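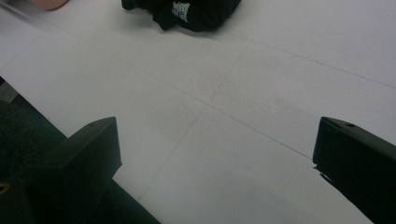 Gripper open over the white tiles, black fabric item up ahead

Gripper tool loses its place on white tile – ideas?

Posted by Naima Abdelaziz, 17 November 2019

Hi all! I'm in a student robotics club and our project this term is teaching an arm to pick clothes up off the floor. We named it Tilow and I am having the best time with it. We collect our practice runs with a hand-held gripper that has a camera on it, so one of us walks up to a piece of clothing, closes the fingers on it, lifts, and drops it in a bin. Later the software works out the path the gripper took from the video alone.

On a patterned rug this works beautifully. On the big white tiles it falls apart. The path drifts sideways or jumps, and sometimes it decides the gripper never moved at all. We've got 60 runs recorded on tile and I can only use a handful of them. The picture shows what the camera gets on the approach: lots of pale floor, a few faint seams, the two fingers at the bottom and the clothes way up at the top.

Things I've tried so far: turning up the contrast (a little better, then worse), and moving slower (no change that I could see). I'd love to keep the tile because our demo will be on a floor just like it. Has anyone gotten this to work? Do I need a different camera?

Elsa Rautiainen

Oh, I love this project! We did something close to it in our class in July and hit the same wall, so please don't buy a camera yet.

Your tracker wants small, sharp details it can find again in the next picture, and matte white tile hardly has any. The seams are long and straight, and a point in the middle of a straight line looks like every other point on that line, so the software slides along it. The spot where four tiles meet is much better, but one corner isn't enough to hold a whole path together. Worse, the sharpest edges you have may well be the gripper fingers, and they stay put while everything else moves. That would explain the runs where it thinks you never moved!

What I'd do, in this order:

Mask out the fingers. Draw a shape over each one, a bit bigger than you think you need, and tell the tracker to ignore it. Leave room for them closing. This took us one afternoon and fixed more than anything else did.

Start each run with the camera pointed higher, so it sees furniture and walls, and sweep it slowly side to side before you go down to the clothes.

Put some clutter around the edges of the tile. Books, a printed towel, a few sheets of newspaper taped flat. You keep your tile and the tracker gets something to hold on to.

Then check how many points it looks for. Ours was set low and we raised it to 3,000, which made it slow – but it stopped losing its place during the approach. And go back over your old runs once the mask is in, we rescued plenty of ours.

drolia_fan

just use a rug lol. or a wider lens

Naima Abdelaziz

Masked the fingers tonight and reran two of the bad ones. Both paths come out whole!! One still drifts a little near the end, when the camera is low and it's nearly all white down there. Trying the newspaper at our next meeting. Elsa, how big did you make the pages, full sheets or torn up?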